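Re: [shelfswap] Has anyone finished the Balis trilogy?

October 27, 2019

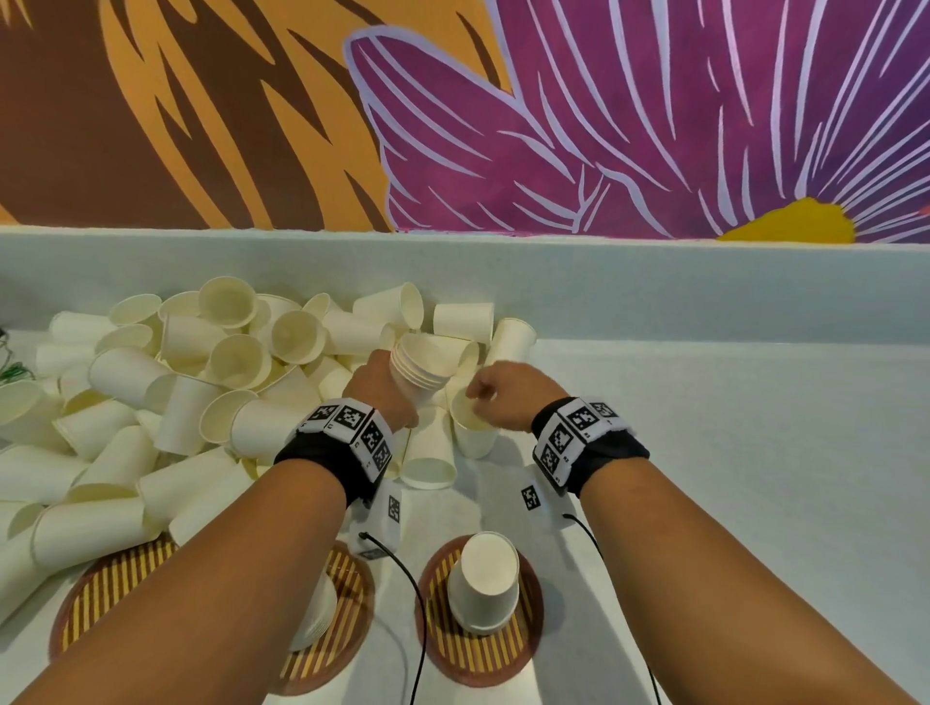 Hi all,

Okay, I finally caved and read it, so you can all stop sending me private notes! I started the first one on the train home and was up until two in the morning, which I haven't done for a romance since July at least.

Laurinda Patrício wrote:

> I'm 60 pages into The Salt House and I can't decide if I
> want to keep going. The sister is great, the setting is great,
> but does the lighthouse guy ever get a personality? Also, is
> it okay to skip to book two? Somebody told me the second
> one works on its own.
>
> Laurinda

Laurinda, keep going! I had exactly the same trouble. He's a plank for the first third (he mostly stands in doorways holding rope) and then there's a chapter where he has to drive her grandmother to the dentist in a snowstorm, and after that I would have followed him anywhere. I think it's on page 180 in the paperback, but I've already lent mine out so don't hold me to it.

Please don't skip to book two. I know the back cover says it stands alone, and I suppose you could follow the plot, but the whole business with the letters only hurts if you've watched her write them. My cousin read them out of order and thought the ending was "fine." Fine! I cried into a bowl of cereal.

Now, my complaints. The ex-husband turns up three separate times to say the same thing, and each time she's surprised. Once would have done it. And I got very tired of the weather matching her mood. There's also a proposal that gets interrupted by a goat, and I know some of you loved the goat, but I wanted them to have that moment in peace.

Has anybody got to book three yet? I'm on chapter 8 and something is obviously up with the harbor money, so please put spoilers way down the page if you reply. Last time we did this with the Namboodiri book I found out who she married from a subject line.

Speaking of Namboodiri - I did go back and try the novella, the one with the bakery. I liked it more than I expected. It's short, the two leads talk like grown-ups, and the misunderstanding gets cleared up in a single conversation, which I wish more writers would try. If you want something between big fat books, I'd go for that. The Iketti one I gave up on. I'm sorry to whoever recommended it, I know you said it picks up, but he'd been rude to her for five chapters straight and I couldn't see why she kept going back to the office.

I can mail The Salt House to the next person once it comes back to me. It's a bit battered and there's tea on the inside cover (mine). Let me know off list with your address. I'd love the Stisitz in return if anyone has a copy they're done with, the one set on the ferry. The library here has a waiting list and I am not a patient woman.

Oh, and whoever asked about audiobooks, I tried the first hour of the Balis on audio and the narrator does the grandmother beautifully but her lighthouse guy sounds like he has a cold. Paper for me.

Happy reading, and Laurinda, write back when you get to the dentist!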